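Picking flat parts off a shelf – is the wrist camera worth it?

madudden_mike
Carrying on from the October thread so it doesn't get buried. The arm is up at the shared shop and I've moved on to flat parts. For anyone new, the wrist came off the Nandodik design with changes, and the controller is the same Fermont board everybody complains about.

Last time several of you told me to put a camera at the wrist and my troubles would be over. I have my doubts. Anything shiny gives it fits, and half of what it sees up close is the hand.

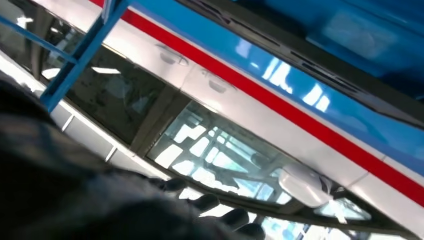

View from the wrist cam. Red stripe and door handles nice and sharp, gripper a black smear at bottom left.

The stripe is no trouble, you could find that with a script from 15 years ago. It's the blue and the glass that get me. All those bright patches are reflections, and every one of them slides along when the arm does. The tracker grabs onto them like they're real features.

gravelroad
Did you turn exposure down? You didn't mention it and that's the first thing.

madudden_mike
Yes. Then the black parts go to mush. Pick your poison.

tinshed_arlo
Polarizing film. $40 for a sheet big enough to wreck several times. I don't get why people spend weeks on software for a lighting problem.

Ayten Duman
I'd go easy on the film. It helps at some angles and does very little at others, and a wrist camera goes through all of them. We tried it on our bench and it came back off. Mike, which camera is deciding the grasp? If it's the wrist one the whole way in, I'd call that the mistake. Use a view from higher up for the approach and let the wrist take over at the end.

madudden_mike
Higher one for the approach, wrist for the last bit. I'm on the fence about whether the wrist adds anything at all. Part in question is a licence plate frame, black plastic, lying flat on the blue shelf. Clear fingers come down on top, the black one goes in under the edge with its little white pad.
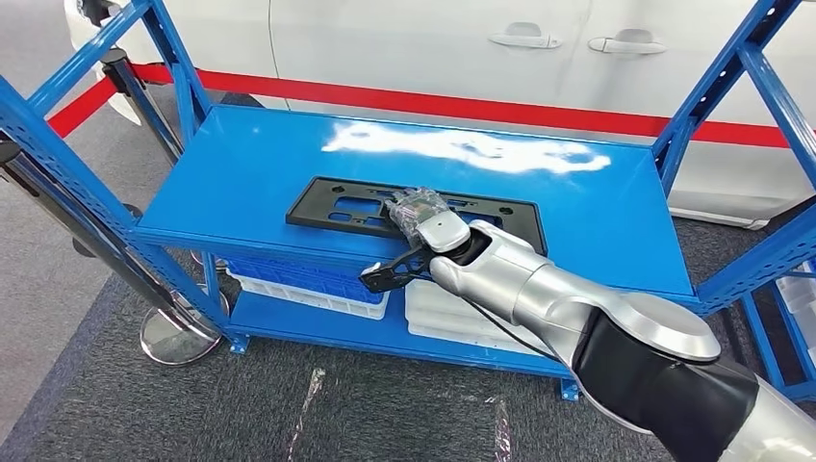

What bugs me is that the underneath finger needs somewhere to go. Have the part near the front lip and fine, you've got air below. Shove it to the back of the shelf and I don't see how any camera fixes that. I've logged 200 tries and I'm not posting a success rate until I trust my own scoring.

gravelroad
Good. The last guy on here with a percentage had thrown out all the bad runs.

tinshed_arlo
So slide it to the front first, then pick. Two moves.

madudden_mike
Sliding means pressing down on a part full of cutouts with a fingertip that fits in the cutouts. Be my guest.

Ayten Duman
Arlo has a point, though. Öztürkmen's old write-up does it with the side of the finger, no tip involved. Slow, but it does work on thin stuff. I'd want to see 300 before believing anybody, mine included.

tinshed_arlo
Thank you. And put a matte mat on that shelf, for Pete's sake.

madudden_mike
A mat's fair, and I'll try the side-of-finger thing. Still not sold on the wrist cam. If it's no better on the mat I'm pulling it and getting my cable back.

Related threads
Fermont board drops out when the gripper closes
Clear fingers vs black fingers, 4 months in
Nandodik wrist: what did you change?
Shelf glare and cheap lighting
Cable routing on the forearm, show yours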